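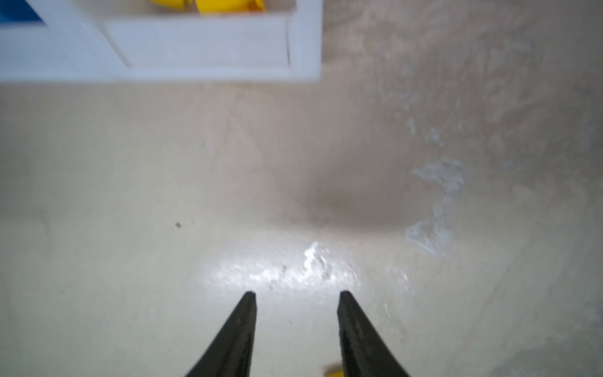 一、我们想做什么

Govport 是我们小组这学期的课程项目,名字是开学第一次讨论时随口定下来的,后来建代码仓库、申请场地都用了它,就再也没改过。目标说起来很简单:让一只带夹爪的机械臂学会把散在地面上的小零件捡起来,放回分格的白色塑料盒里,而且要放到对应颜色的那一格。黄的归黄的,蓝的归蓝的。

刚选题的时候我们其实想做叠衣服,看了几段别组的录像,觉得实在太帅了!可是布料的形状变化太多,我们又是第一次自己从头采数据,指导老师建议先找一个动作短、成败一眼能看出来的任务。捡零件正好:夹住了就是夹住了,掉在格子外面就是掉在格子外面。事后看这个建议帮了大忙,光是这样一个“小”任务,就够我们忙到十一月。

这份报告主要写数据采集的部分。模型结构我们基本沿用了课上讲的行为克隆,没有什么新东西,真正花时间、也真正有意思的,是怎么采到一批让模型愿意学、学得会的示范。

二、设备和场地

场地在 Fung 实验室靠里的一块地面,浅米色,哑光,用了好些年,有磨痕也有说不清来历的白印子。我们没有铺垫布。这件事组里争论过,一派觉得背景干净一点模型学得快,另一派觉得以后换个地方演示,地面不可能永远干净。最后后一派赢了,我们就在原样的地面上采。

机械臂是实验室现成的,控制软件是 Moven,遥操作用一对手柄。末端装一副黑色的两指夹爪,腕部固定一台小相机,朝着指尖的方向看,这样两根手指一直留在画面下方。另外还有一台固定相机架在旁边,从侧面看整块工作区。录制程序是我们在 Narnel 的基础上改的,Narnel 是上一届同学留下来的小工具,能把相机画面、关节角度和夹爪开合按时间对齐写进同一个文件。

整个项目的经费是3000元,大头花在备用指垫、线材和一块移动硬盘上。硬盘是第三周才想起来买的,那时候电脑已经存满了,有一个下午大家什么都没采成,全在搬文件。

三、一条示范是怎么录的

每条示范从机械臂回到初始位置开始。负责摆放的同学先把零件撒到地面上,再把盒子挪到一个新的位置和角度,然后退到线外。操作的同学确认夹爪张开,按下录制键,把手臂移到零件上方,下降,夹住,抬起,移到盒子上方,对准格子,松开,回位,停止录制。摆放的同学在表格里写一行备注:零件颜色、盒子朝向、这一条有没有问题。

我们规定操作的人连续录满一小时必须换人。一开始大家都不当回事,后来把录像按时间排开看,疲劳的痕迹特别明显:越到后面,下降越急,松手越早,零件砸在隔板上弹出去的次数也多了。模型可不知道你累了,它会老老实实把这些坏习惯全学走。

手柄的速度也调过好几轮。太快的话,腕部相机的画面糊得厉害,尤其是手臂横着移动、盒子刚进入视野的时候,盒壁变成一道白影。太慢的话,一条示范拖得很长,中间大段大段几乎没有动作,训练出来的策略就喜欢停在半空发呆。最后定下来的办法是横向移动保持中速,到盒子附近放慢,允许有一点模糊,但对准格子的时候必须看得清隔板。

四、腕部相机教会我们的事

选腕部视角是整个项目里我们最满意的决定。侧面相机看得到全局,可是到了要夹的那一刻,手指正好把零件挡住了,差一点点都看不出来。腕部相机跟着手走,指尖和零件的相对位置一直在画面里,新手练上一会儿就能夹得很稳。

它也有自己的脾气,下面几个问题都是采着采着才碰上的。

反光。地面虽然是哑光的,角度合适的时候还是会出现一块很亮的白斑,有时候就落在指尖前面。第一版模型对白斑非常感兴趣,会朝着它下降,然后在什么都没有的地方认认真真地合上夹爪。第一次看到的时候全组笑了好一阵,笑完就开始想办法。我们没有拉窗帘,而是特意在一天里不同的时段都安排采集,让有反光和没反光的画面里都有正确的动作。重新训练以后,这种“夹空气”的情况少了很多。

遮挡。零件有时候会躲到手指根部后面,只露出一小条颜色。人操作的时候知道它还在那儿,因为几秒前刚看见过,可我们的策略每次只看当前这一帧,对它来说零件就等于消失了。我们试着把前面的几帧一起输入进去,效果有改善,但手臂有时会犹豫。操作规范里也加了一条:如果零件快被手指完全挡住,先抬高、退一点,让它重新露出来,再下降。这种“退一步再来”的片段后来证明特别有价值,模型真的学会了自己退!

地面上的干扰。小黑点、碎屑、发白的擦痕,我们原本打算每次采集之前扫一遍。扫了两天以后决定不扫了,只清掉会卡住夹爪的东西。从结果看,模型对小黑点基本不理会,对颜色偏浅的长条痕迹偶尔会迟疑一下。

盒子只露一角。手臂放低以后,盒子往往只有一部分留在画面上方,格子里装的东西也只能看到下半截。这对分颜色是个考验。我们在录制时要求操作者在放下之前先抬到足够高,让目标格子完整地出现一次,再往下放。

五、数据的筛选

到整理这份报告时,我们一共留下了260条合格的示范。采集的总数比这多,不少在筛选时被去掉了。筛选由两位组员各看一遍,意见不一致的放到组会上一起看。

我们去掉的主要是这样一些录像:中途有人的手伸进工作区;零件没放进格子而操作者直接停止了录制;颜色放错了格子;还有相机画面和关节数据对不上的。最后这一种最隐蔽,单看画面完全正常,单看曲线也完全正常,合在一起才发现夹爪在画面里还张着,数据里已经合上了。查下来是录制程序在硬盘写入变慢的时候会积压图像,最严重的一条错开了500毫秒。对抓取来说这已经是“夹到”和“没夹到”的区别了。

为了找出这类问题,我们写了一个小脚本,把夹爪开合的时刻从画面和数据两边分别取出来比较,超过阈值就标红。脚本很短,写得也不漂亮,但它可能是整个仓库里被运行次数最多的文件。强烈建议下一届的同学第一天就用上它,我们是采了好几周之后才写的,前面有一整批只能忍痛删掉。

失败之后又成功的示范,我们保留了。比如第一次夹滑了,操作者重新调整角度再夹起来,这样的过程全留着。最初的规范写的是“只保留一次成功的”,结果训练出来的策略一旦失手就完全不知道该怎么办,在原地反复开合夹爪。把补救的片段加回去之后,它失手以后会重新去找零件,看着像换了一个脑子。

六、训练和测试

训练在实验室的共用机器上跑,要排队,我们一般晚上提交,第二天上午看结果。每次测试固定用同一组摆放方式,事先在纸上画好,零件和盒子的位置都对着图纸摆,免得不自觉地给模型摆简单的局面。

目前的情况是:零件单独躺在开阔的地面上时,策略夹得相当可靠;零件靠近盒壁时就要看运气,手指经常先碰到盒子,把盒子推走一截。分颜色这一步,黄色比蓝色好,我们怀疑是示范不均衡造成的。翻了一下备注表,黄色零件确实录得更多,原因也不复杂,那一袋黄色零件放得离手近,顺手就撒出去了。已经在补录蓝色的。

还有一个小发现想记下来。两位操作者的风格差别很大,一位习惯垂直下降,另一位喜欢斜着靠过去。两种都能夹起来,可混在一起训练时,策略在零件上方会左右摇摆,好像拿不定主意听谁的。我们试过只用其中一位的数据,动作流畅多了,但遇到没见过的摆法更容易失败。后来的做法是统一“从哪里开始下降”,下降的角度仍然随各人习惯,摇摆减轻了,适应能力也还在。

七、组内分工和时间

选题和场地申请在七月就开始了,那时候大部分人还没返校,全靠线上开会。真正动手接线、标定相机是开学以后的事。标定比预想的麻烦得多,腕部相机的支架松过一次,松之前和松之后的画面角度不一样,肉眼很难察觉,模型却明显变差了。现在支架上画了一道记号线,每天开机先看线有没有对齐。

操作、摆放、记录三个岗位轮换,所有人都上过手柄。我们觉得这一点很值得坚持,自己录过示范的人去看训练结果,常常一眼就认出“啊,这个动作是我教的”,包括那些不太光彩的动作。

八、接下来

补录蓝色零件,重点录靠近盒壁的位置。

把盒子换到没有用过的角度再测一轮,盒子横放时隔板在画面里是水平的一条,竖放时我们的数据还太少。

试一试让策略记住更长时间以内的画面,看能不能解决零件躲在手指后面的问题。

把 Narnel 的改动整理好,写一份像样的使用说明,连同时间对齐的检查脚本一起交给下一届。

如果时间还来得及,想在走廊的地面上演示一次。那里的颜色更深,灯光也完全不同,我们都很好奇它会怎么反应。

Govport 项目小组
2019-11-08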